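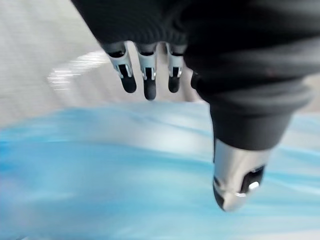
I got twenty minutes with Nesrin Oral on the phone last week and we used up the first five on soup. She was making some, I hadn't had lunch, and I could hear the lid rattling the whole time.

We did get to the movie in the end! Oral plays the older sister in Lidida, the new family drama from director Cengiz Şimşekoğlu, and if you only know her from the detective series Kozan you're in for a surprise (no trench coat, lots of shouting).

"I said no to it twice," she told me. "The first script had me crying on page two. I called Cengiz and said, give me something to do with my hands, let me fix a car or something. So he wrote in the car."

She learned to change a clutch for it, which took most of February. Her teacher was her co-star Güven Karabulut, who worked in his uncle's garage before he ever auditioned for anything. I asked if he was patient. Long pause. "He is a very good actor," she said, and then she laughed so hard she had to put the phone down.

Karabulut got the part of the younger brother after the casting team watched 2,534 tapes. Oral sat in on the last 25 and says she knew by the way he ate an apple, which wasn't in the script at all.

I also had to ask about Wilma Van Hecke, because I've loved her since Tallon and she hasn't made a movie in ages. She plays the neighbor. "Wilma came for three days and stayed for two weeks," Oral said. "She wasn't even being paid by then. She just sat by the monitor and knitted, and if a take was bad the needles stopped. We were all terrified of the needles."

So what's next? A stage play, she thinks, somewhere small. "I did a 2,000-seat theater once and I never saw one face. I want to see if people are bored."

Then the soup boiled over and she had to go.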